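Print this page | E-mail this page

Eltero gripper kit, ticket 300: picks up two packs at once

Hi Meinir, it's the PanTree pouch and the mint-green pack again, with one lying right up against the other.

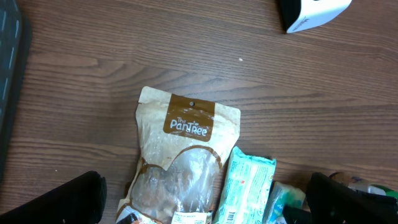 What I've tried

Dropped the closing speed to 73 – a bit gentler, same result. Went back to 90 and moved the pouch over by hand, and it was fine every time! So I reckon it's the spacing setting. Is there one in Gisell, or do I need the paid add-on?

Cheers,
Pascal Albers

Print | E-mail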